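About Skendivgate

Hand-held grippers and task recording for household robots 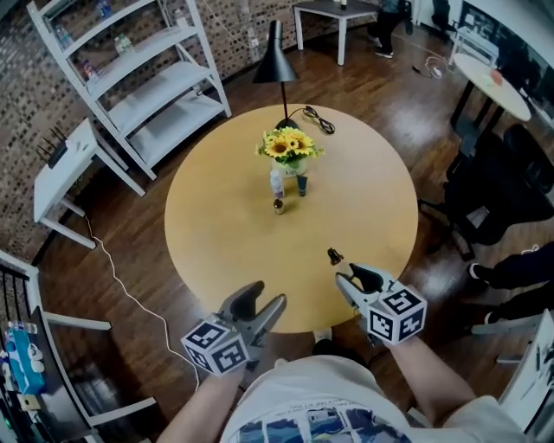
Tabletop work with a pair of Grurkell grippers, one in each hand.

Skendivgate makes hand-held grippers and records everyday tasks with them for companies that build household robots. We started with one product, the Grurkell, and a rented room with a few tables in it. We now sell the gripper as a kit, hire it out by the month, and run recording sessions for customers who would like us to do the work.

What we make

The Grurkell is a two-fingered gripper in grey plastic with black rubber tips. It is held in the hand and used much as you would use a pair of tongs. Each one carries a white cube with black square markers on its faces, and our software uses the markers to work out where the gripper is and which way it is turned. The fingers are sold separately and can be changed with one screw.

A standard kit holds two grippers, two marker cubes, spare finger tips, a charger and a printed setup guide. Most people are ready to record within 38 minutes of opening the case. The kit fits in one bag and can be taken on a train.

What we record

Much of our work is done on ordinary tables with ordinary things on them: small bottles, a lamp, a pot of artificial sunflowers. Customers send us a list of tasks, such as picking up a bottle and putting it down behind another one, or clearing a space in the middle of the table. We agree how the table should be laid out, and the layout is changed between takes.

The usual order is 200 takes of each task. Smaller trial orders start at 70. Every take is watched back by a second member of staff, and any take where the markers were lost for too long is done again at our cost. Files are delivered with a plain text note for each task giving the objects used and the room.

Our rooms

We have eight recording rooms. They are furnished with shelves, side tables, lamps and office chairs, and we move the furniture when a customer asks for a different layout. Customers may bring their own objects. Glass is accepted, but please tell us beforehand.

Working with us

Sukprasert handles kit sales and repairs on our behalf, and Jerkov looks after hire bookings. For recording sessions, write to us directly with your task list and the date you need the files. We close for two weeks in July.

Page last updated 6/16/22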